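The shoes come off before the coffee goes on

Ambros Stöckli has been thinking about where people put their shoes for longer than is probably good for him. He set up Julent to make small furniture for hallways, and when I rang him on 1 March 2020 he was already halfway through a sentence about slippers.

"People spend a fortune on the sofa and then they step over a heap of shoes to get to it," he said. "Every evening! And it would take one little rack to sort it out."
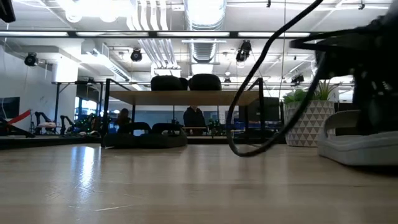

Julent's first rack was called the Elard, and it was too big. Stöckli laughs about it now. It had four levels and held everything a family owned, which meant that everything a family owned ended up in it, wellingtons and all. These days he much prefers the sort with a black metal frame, thin dark legs and a wooden shelf on top, low enough that you can see across the room past it. "You want to bend down once, put the pair away and be done," he told me. "If you have to hunt for a gap, you'll kick them off and leave them."

The workshop is in Saken, and it sold 1,786 racks in its best year. He had hoped for 2,000 and still sounds delighted with the number he got.

I asked him what people get wrong, and there was a happy sort of groan down the line.

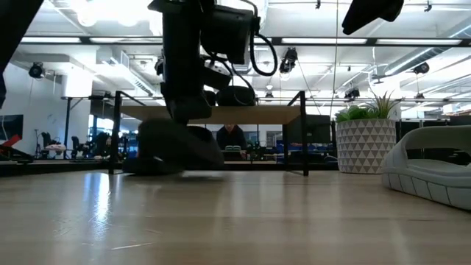 "They put the rack where it looks nice," he said. "Put it where you take your shoes off! Those are hardly ever the same spot." His own test is to live without a rack for a week and see where the pile grows, then stand the rack exactly there, even if it's halfway along a wall and looks a bit daft.

He is firm about slides and house shoes too. They get the top shelf, straps to the back, toes facing you, so that your feet can practically walk into them. Outdoor shoes he keeps by the door on a mat (his is an old one, 81 centimetres wide, and he won't hear of replacing it).

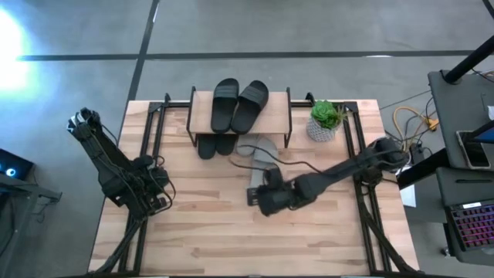
"Pairs stay together, that's the only rule in our house," he said. "My son Arthur is six and he can do it. He does it faster than I do, and then he comes and tells me mine are crooked."

Are they?

"Always."

We talked for a while about wood. He loves a plain top shelf with a bit of grain showing, and he oils his own every November, when the wet shoes start coming in. Scratches don't bother him in the least. A customer once wrote to apologise for the state of hers after a long winter and he wrote back asking for a photo, he was so pleased it was being used.

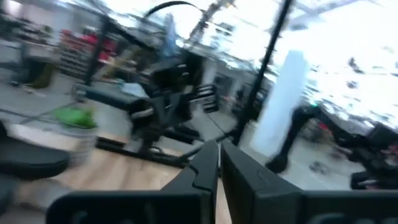
A new version is on the way, still two levels, a touch deeper for bigger feet. Stöckli takes a size 47 and has been complaining about narrow shelves since he was a teenager, so I suspect this one is mostly for him. He had to go before I could ask about the price, as someone was at the door and he wanted to see where they'd leave their boots.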